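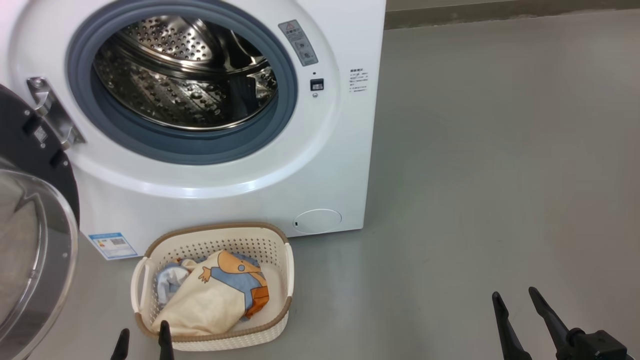
Search the archive Go Advanced

Re: laundry cell, right fingers closing off center

Sep 25, 2019, posted by the Bronwood bench

Hello everyone, and a special hello to the folks at Fairclough, whose message has been sitting in my inbox making me feel guilty while I chased the same trouble on our own two-armed machine. I'm quoting the main part so the rest of you can follow along.

> We have had the laundry cell running since June and it was well
> behaved for a good long while. Lately the right gripper closes a
> little to one side, so it pinches the cloth with one finger and
> pushes it with the other. The left one is fine. We re-ran the
> homing routine and it came back clean. Is this a calibration
> thing or do we need to order parts? Also, how often are people
> checking finger screws? The Pakton manual says every 1000
> cycles, which seems like a lot of stopping and starting.

Please don't order anything yet! I very nearly did, and I would have been out the cost of a new gripper body for what came down to one screw and a bit of lint (well, more than a bit, I could have knitted with it). Homing only tells you that the motor knows where it is. It has no idea whether the finger is still sitting square on its carriage, so a clean result doesn't rule out a loose finger at all, and that fooled me for most of an afternoon.

What I do now, with the arm parked over open floor and the power off, is take hold of each finger near the base and rock it gently. Ours moved just enough to feel. If yours does too, take the finger off completely, wipe the seat, and look in the corner where the two faces meet. Towel fluff packs in there like felt and holds the finger a hair off square, and then no amount of tightening will fix it. Put it back, snug the screws evenly, a little on one and a little on the other, and only then run homing again. Compare the tips with the gripper closed on a single sheet of paper. If the paper pulls out from one side easily and sticks on the other, loosen and start over.

As for how often, I do stop at 1000 on the left arm, but on the right I've been checking at 790, which is an odd number I admit. It was where the counter stood when ours first went wrong, and I've been superstitious about it ever since. The check takes me less time than making coffee, so it isn't the hardship it sounds like on paper.

One more thing while you have the cell open. Look at where your basket ends up compared to the washer. We put ours right in front of the drum opening, close in, and that is kind to the arms as far as reach goes, but it also means the fingers come down near the basket rim every single time. A perforated plastic basket has some give in it, and a finger that catches the rim on the way down will get nudged sideways again and again until something works loose. I raised our approach height by 37 millimeters and moved the grasp point in toward the middle of the bundle. Since then the fingers have stayed put, knock on wood. Do check the washer door in your setup too. Ours swings out to the left, so I keep it all the way open and teach the left arm a path that stays well clear of the glass before I let anything run at full speed.

If you're using the Zulo soft tips instead of the plain black fingers, I'm afraid I can't help as much. I tried a pair for a short while and liked them for socks, but they came off in a fitted sheet and I spent a long time with my arm inside the drum looking for the second one. Maybe somebody else on the list has had better luck and would write up how they hold theirs on?

Let me know how the rocking test goes, and if the finger is solid as a rock I'd look at the wrist bolts next. I'm happy to type out how I do those, too.

Warmly,
the Bronwood bench

Contact the list owner | Copyright 2019 Laundry Cell Users List | Back to top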